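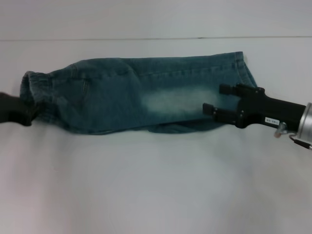 Tips for recording laundry folds, from Emerson Seixas

If you're gathering folding examples for a learning system, start with one kind of garment and stay with it a good while. We did 40 takes of jeans before we let ourselves touch a shirt, and I was glad of it!

Keep the table plain and clear. Denim shows up beautifully on white, and you'll be thankful when you sit down to sort the clips.

Elastic cuffs make a friendly place to grip — the ribbing bunches up nicely between the fingers. Take your time closing, and don't tug.

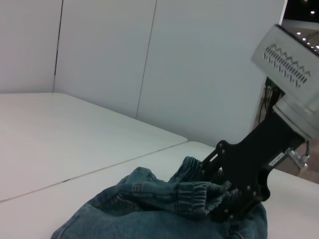 Gripper on a bunched section of the jeans.

Shake the pants out between takes and drop them a new way each time, messy ones included. Gonçalo Salgado saves his fumbles in a folder of their own, labeled, and I've come around to doing the same. After 70 takes, stop and have a sandwich.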